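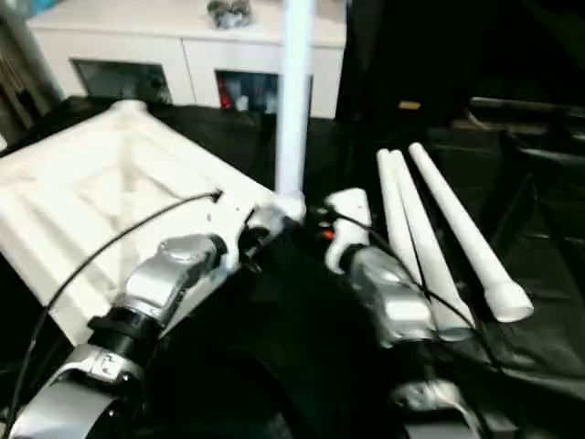 Halina Cieślak asked whether the second arm has to be in the first purchase order at all, given that one arm would bring the request under the approval limit and leave money for a service plan. Her question came in on the first draft of this file, and the text below has been rearranged to answer it before anything else.

# Two-Arm Workcell: Equipment Plan and Budget Notes

This repository holds the planning material for the two-arm handling cell proposed for the Olszewski building. It contains the cost sheets, the room and power survey, the evaluation notes from the loan period, and the draft purchase requests. It does not contain control software or recorded data. Those are kept in separate repositories with their own access rules.

The material is intended for the purchasing office, the laboratory leads, and any department that expects to share the cell.

## Status

| Item | State |
|---|---|
| Requirements | Approved |
| Room and power survey | Complete |
| Supplier quotes | Two received, one outstanding |
| Safety review | First reading done |
| Purchase request, phase 1 | Draft |
| Purchase request, phase 2 | Not started |

The cost sheets are frozen until the third quote arrives. Please do not edit them directly. Open a change note in `notes/changes.md` and the maintainer will apply it.

## One arm or two

The requirements call for handling long, light parts such as lengths of white plastic pipe. A single arm can pick up a short part and put it down again. It cannot pass a part to itself, and a long part held near one end tends to swing when the arm moves quickly. The approved task list contains these operations:

- raise a pipe from the table and hold it upright
- transfer a pipe from one gripper to the other
- steady one part while a second part is fitted to it
- shift a soft or padded object without lifting it clear of the table

Only the first can be done with one arm in every case. The fourth can be done with one arm if the object is small.

Buying the arms separately was priced and is recorded in `costs/option_b.csv`. The saving in the first year is real, but the stand, the controller cabinet, and the safety review would each have to be bought or carried out in a form that allows for the second arm later. The recommendation is therefore to purchase both arms in phase 1 and to move the service plan to phase 2, when the supplier's standard warranty ends.

Departments that disagree with this order are asked to say so before the phase 1 request is signed. Afterward the order of purchase cannot be changed without a new request.

## Repository layout

```
costs/ cost sheets, one file per option
quotes/ supplier quotes (restricted)
survey/ room, floor, and power survey
evaluation/ notes from the loan period
requests/ draft purchase requests
notes/ change notes and open questions
```

The `quotes/` folder is visible only to the purchasing office and the maintainers. Figures taken from a quote may be used in a cost sheet, but the supplier's name must be replaced by its letter code.

## How to read the cost sheets

All amounts are in budget units, as set by the purchasing office for internal comparison. One unit is not one dollar. The conversion rate is held by the office and is applied when a request is submitted.

Each sheet uses the same columns:

| Column | Meaning |
|---|---|
| `item` | Short name of the item |
| `phase` | 1 or 2 |
| `kind` | `capital`, `supply`, or `service` |
| `units` | Amount in budget units |
| `source` | `quote`, `catalog`, or `estimate` |
| `owner` | Person responsible for the figure |

A line marked `estimate` must be replaced by a quote or a catalog price before the request goes forward. Six lines are still estimates in option A, all of them in phase 2.

## Summary of option A (recommended)

| Group | Phase | Budget units |
|---|---|---|
| Two arms with controllers | 1 | 2,032 |
| Grippers, pair, with one spare set of fingers | 1 | 438 |
| Cable kit and table covering | 1 | 89 |
| Service plan and training | 2 | up to 1,000 |

The phase 2 figure is a ceiling agreed with the purchasing office. It will be lowered if the outstanding quote includes training.

The stand is not listed because it will be transferred from the Trotex project, which closes in February. The transfer form is in `requests/transfer_stand.md` and has been signed by Nikau Lockyer on behalf of that project. If the stand is not released, a new one must be added to phase 1 and the request will return to the laboratory leads.

## Items often left out

Earlier automation requests were returned for missing small items. The following have been checked against the current sheets.

**Gripper fingers.** Fingers are treated as supplies. They wear, and they are sometimes changed for a different part shape. One spare set is included in phase 1. Further sets should come from the department using them.

**Cables.** External cables need enough slack for the full reach of each arm and must be kept from catching on parts on the table. Clips and sleeves are included in the cable kit. Replacement cables are included only for the grippers.

**Table covering.** A dark fabric covering was preferred in the evaluation, as white parts are easier to tell apart against it. It is inexpensive, but it wrinkles and has to be pulled flat or replaced from time to time. The sheet allows for two changes a year.

**Work pieces.** Pipes and padded items are bought by the department that sets the task. They are not part of this budget. Departments should plan for breakage and should order a few more pieces than the task requires.

**Storage.** The survey assumes a low cabinet within reach of the operator but outside the reach of the arms. The building has suitable furniture and no purchase is planned.

**Room time.** The cell occupies its floor area even when idle. The Olszewski building charges for floor area by quarter, and that charge falls on the host laboratory.

## Evaluation notes

The loan period was used to compare two gripper types and to test the approved task list. The full notes are in `evaluation/`. The points that affect the budget are these:

1. Plain angular fingers were sufficient for pipe. The more expensive shaped fingers offered by supplier B were not needed for any task on the list.
2. An indicator light on the gripper was useful to operators and should be kept as a requirement. Supplier C lists it as an extra.
3. Large soft objects take up much of the table. Departments that plan to use them together with pipe should ask for the wide table, which is priced in `costs/option_a_wide.csv`.
4. Setup between tasks took longer than the work plan allowed. Training time in phase 2 has been increased to reflect this.

The notes do not rank the suppliers. Ranking is done by the purchasing office under its own rules.

## Sharing and charge-back

Three groups have asked to use the cell: the host laboratory, the Vumum packaging study, and the Mondenum assembly course. The host laboratory pays the capital cost. The other two contribute to supplies and service according to booked hours.

Bookings are made by half day. A booking canceled after 4 p.m. on the previous working day is charged in full. The course has priority during teaching weeks, and the packaging study has priority outside them. Disputes are settled by the host laboratory.

## Known gaps

- The outstanding quote may change the price of the arms. Option A will be recalculated if it does.
- The power survey covers the main room only. The adjoining room has not been measured and should not be used for planning.
- Shipping is included in two quotes and absent from the catalog prices. The affected lines carry the tag `ship?`.
- Disposal at end of life has not been priced.
- Insurance is assumed to fall under the existing building policy. Written confirmation has been requested.

## Making a change

1. Copy the template in `notes/template.md`.
2. State the sheet, the line, the old figure, and the new figure.
3. Attach the quote or catalog page. Place quotes in `quotes/` and refer to them by letter code only.
4. Ask the owner of the line to approve the note.

Changes that raise a phase total need the approval of both maintainers. Changes that lower it need one.

## Contacts

| Area | Person |
|---|---|
| Maintainer, cost sheets | Madalena Garcia |
| Maintainer, requests | Felicja Pietrzak |
| Survey and safety review | Marianna Walczak |
| Stand transfer | Nikau Lockyer |

## Terms of use

The cost sheets and evaluation notes may be reused within the institution for similar requests. Figures must be checked again before reuse, and the frozen version must be cited by its tag. Quotes may not be copied or forwarded.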